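I almost didn't go. The invitation had been sitting in my inbox since the summer, and October is always a mess for me, but Maarten De Graaf called and said he'd drive, so off we went to the Flollier open day. I'm so glad he nagged me!

For anyone who hasn't heard of Flollier, they build automation cells for small factories, the kind of place with 13 people and one loading dock. Their building is out past the rail yard, next to a tile warehouse, and the parking is terrible. We ended up on the grass. Somebody at the front desk gave us each a sticker and a cup of very good coffee, and then we were pretty much free to wander until the first tour started.

The tour was led by Uwe Hamann, who has been at Flollier since it was two guys in a rented garage (he was one of the guys). He talks fast and walks faster. We started in the assembly hall, where they were putting together a palletizing cell for a cookie company called Costonico. It can stack up to 30 cases before it needs a fresh pallet, and they had it running with empty boxes so we could watch. I could have stood there all morning. There's a little pause the arm makes before it sets each box down, and once you notice it you can't stop noticing it. A kid in front of me started saying "boop" every time, and pretty soon half the group was doing it too.

After that came the wiring room – less exciting, but neat as a pin – and then a corner where they test grippers. Uwe let us squeeze different finger pads and guess what they were meant to pick up. I got bread rolls right and everything else wrong. Maarten got into a long conversation about suction cups with a woman from Foley, who was there shopping for a bagging line, and I had to go back and fetch him.

Lunch was sausages and potato salad in a tent out back, and it went quickly, so if you go next year get in line early. I ended up at a table with a couple of retired machinists who had opinions about everything, mostly cable routing. They were great company.

The afternoon was what I'd really come for. Flollier has been building its own training software, called Starnosach, and they ran three sessions on it upstairs. Ours had six people, which meant everyone got a turn at the keyboard. You try a job in simulation first, break whatever you like, and only then move on to the real machine. I'm no programmer, and I was surprised how fast I got into it. I asked Uwe a ton of questions about lighting and he was very patient with me.

What I liked best about Starnosach was how small they keep the first lesson. I was expecting conveyors and safety fences and a whole production line on the screen, and I'd have been lost in the first minute. The beginner setup is one dark arm on a wooden table, with a single pale little block to deal with and nothing else in the room to worry about. The bit of bright blue down at the gripper was a big help to me – it gives your eye something to follow when the rest of the arm is black and charcoal. I also got a kick out of the shadows on the walls, especially the striped one behind the arm, and I spent way too much of my turn looking at those. Maarten wants to bring his nephew next time, and I've already told him I'm coming along. 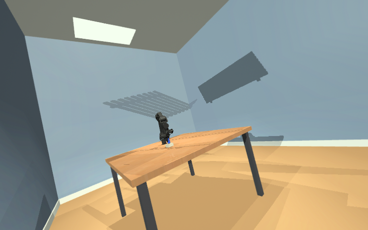 Contact | Copyright, all rights reserved | Back to top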